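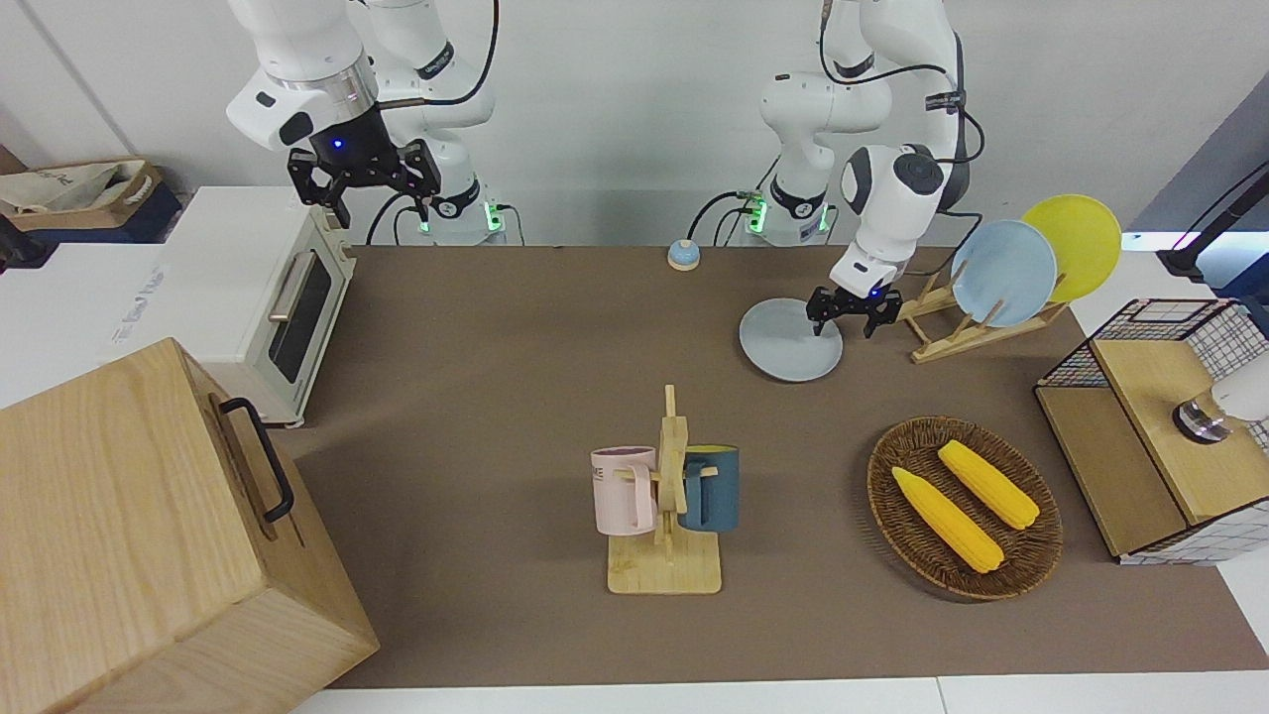 4.2 Tabletop kitchen setup

All real-robot experiments were run at the Siturthorpe site on a single table with two arms mounted along one side. Each arm has a parallel gripper. The table is covered with a brown mat, which gives an even background for the objects and keeps plates from sliding when a gripper touches the rim. The object set is the Natdale kitchen set: a toaster oven, a mug tree with two mugs, a woven basket with two corn cobs, a dish rack, several plates, a service bell, and a storage unit with a wire grid. We did not change any of the objects for the robot. Handles were left as bought and no markers were placed on plates or mugs.

The tasks in this section all involve plates. Plates are hard for a two-fingered gripper because a plate lying flat offers only a thin rim to hold, and the fingers have to come in close to the table to get under it. In our earlier tests with the Grolow controller, most failed trials failed at this point, before the plate had left the mat. The policy described in Section 3 was designed with this contact phase in mind. It predicts short chunks of motion and replans as soon as the fingers are within 30 mm of the surface. 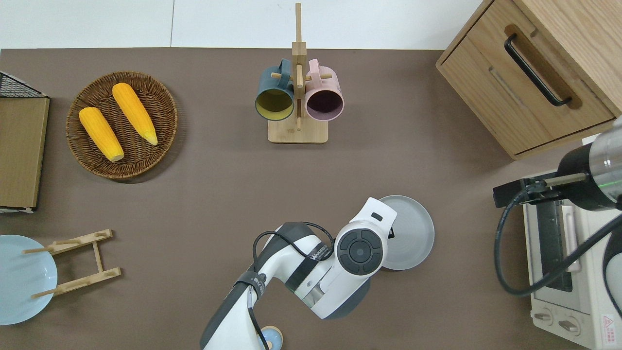 Figure 4. The workspace used in the plate experiments, from the head camera.

The policy takes in the head camera view, one wrist view per arm, and the joint positions of both arms. The fixed cameras beside the table are used for scoring and are not given to the policy. We kept them out on purpose. A side view makes it much easier to judge the height of the fingers over the mat, and we wanted to know how far the policy could get without it. The cost is that the arms often block part of the head view, and a plate near the base of an arm may be only partly visible for much of a trial.

Training data came from 715 teleoperated demonstrations. Operators were told to work at a normal pace and were allowed to correct a poor grasp and carry on. Demonstrations with a correction were kept, as we found in April that removing them made the policy less willing to back off and try again. Between demonstrations the operator moved the basket, the rack and the mug tree by hand to new places on the mat. The plates were also swapped, so that color alone would not tell the policy which one to pick up.
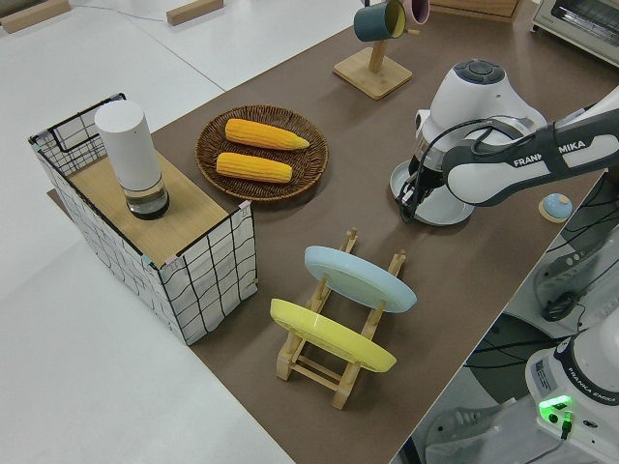

For evaluation we ran 300 trials, split evenly between our policy and the Mohmand baseline. Both used the same start poses, set from a printed layout sheet. A trial was scored as a success if the target plate stood in a slot of the rack with the gripper open and clear of it. A plate that leaned but stayed up was accepted. A trial was stopped early if an arm pushed the rack off its marked position or if the controller reported a force limit.

Two kinds of failure were common to both methods. In the first, the fingers closed slightly above the rim and the arm lifted with nothing in it. Our policy usually noticed this and went down again, while the baseline tended to carry on toward the rack. In the second, the plate was held well but met the top of a slat at a small angle and stopped there - a problem of placing, which the replanning step does little to help. We return to this second case in Section 5.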